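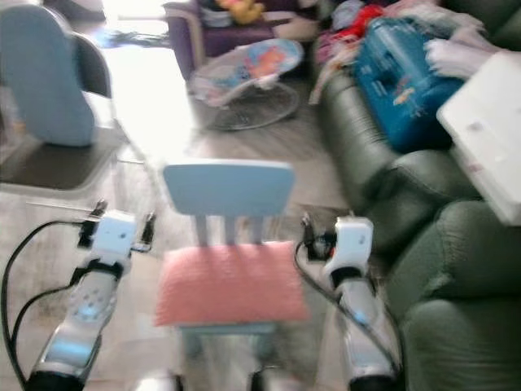
Seating for Small Rooms: The Tiltura Stacking Armchair in Institutional Use

Summary of findings

The Tiltura stacking armchair was placed on trial in the reading room and the two family waiting rooms of the Traruvbridge Library and Community Service. The trial ran from June until the close of the year. This review sets out how the chair performed, what it cost to keep, and whether the Service should buy more of them. The short answer is a qualified yes for the waiting rooms and a no for the reading room.

The Service bought 40 chairs for the trial. All were the standard adult model with the gray woven seat. The maker also offers a high-back model and a bench. Neither was tested, and nothing in this review should be taken to apply to them.

Delivery and assembly

The chairs arrived in flat cartons, two to a carton, with one bag of fittings for each chair. Assembly takes one person and one hex key, which is supplied. The printed instructions are clear up to the fourth step, where the drawing of the rear crossbar is reversed. Staff who followed the drawing had to take the bar off and turn it over. The supplier, Losatis, has since sent a corrected sheet, and buyers should check that they have it before opening the fittings bag.

Three chairs had a stripped thread in the left arm socket. Losatis replaced the parts within nine days and did not ask for the old ones back. 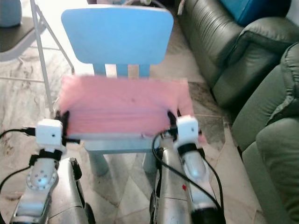
TRARUVBRIDGE, 2018-01-24

Comfort

Comfort was judged by visitors, who were invited to fill in a card after sitting for at least 15 minutes. The Service received 94 completed cards. Most visitors found the seat firm but acceptable for a short wait. Opinion of the back was less favorable. The upper rail meets a person of average height just below the shoulder blades, and those who read for an hour or more said they had begun to lean forward to avoid it.

Older visitors spoke well of the arms. They are level, they run the full depth of the seat, and they do not flex when a person pushes up from them. Several visitors with knee or hip trouble wrote that they would choose this chair over the upholstered armchairs it replaced, which are lower and much deeper. The review panel gives considerable weight to this point, as the Czarnecka Street waiting room serves a health clinic on two mornings of the week.

The seat is 18 inches high. Shorter adults may find that the front edge presses on the back of the leg. A loose footrest was tried and withdrawn after it became a trip hazard.

Stacking and storage

The maker states that the chairs stack eight high. In practice the panel recommends six. At eight, the stack leans toward the front, and a person of modest height cannot lift the top chair away safely. The stacking bumpers are a soft black rubber and came loose on seven chairs. They can be pushed back in by hand, but they do not stay, and a small amount of contact glue was needed in each case.

A full stack moves easily on the maker's trolley. The trolley is sold separately and its wheels are too small for the threshold strip at the rear entrance on Czarnecka Street. The Service now uses its own flatbed cart.

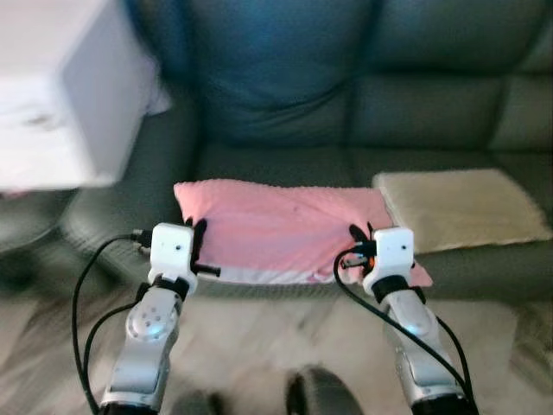 Cleaning calls for rather more patience. The woven seat releases dry crumbs and dust when brushed, and a damp cloth with mild soap removes most marks if they are treated the same day. Coffee left overnight does not come out fully. The seat panel can be unscrewed and replaced, and a spare should be ordered with every ten chairs. The frame finish held up well to daily wiping. Minor scuffs on the legs may be covered with the touch-up pen, although the pen is a shade lighter than the frame.

Noise

The glides supplied with the chair are hard plastic. On carpet they give no trouble. On the reading room floor they scrape loudly, and complaints from readers began in the first week. Felt pads reduced the noise but wore through and had to be changed every month. Remigiusz Wróbel, facilities supervisor, tested a set of glides from another maker and found them quieter, but they raise the chair slightly and prevent it from stacking squarely.

Recommendation

The panel recommends that the 41 remaining upholstered armchairs in the waiting rooms be replaced with the Tiltura chair as they wear out. Some $900 should be set aside in the first year for spare seat panels, glue, and a trolley with larger wheels. The chairs now in the reading room should be moved to the meeting hall, where sessions are short and the floor is carpeted.

Branches that wish to borrow a chair before placing an order may apply to the facilities office. Loans are for two weeks, and the chair should be returned with its glides fitted.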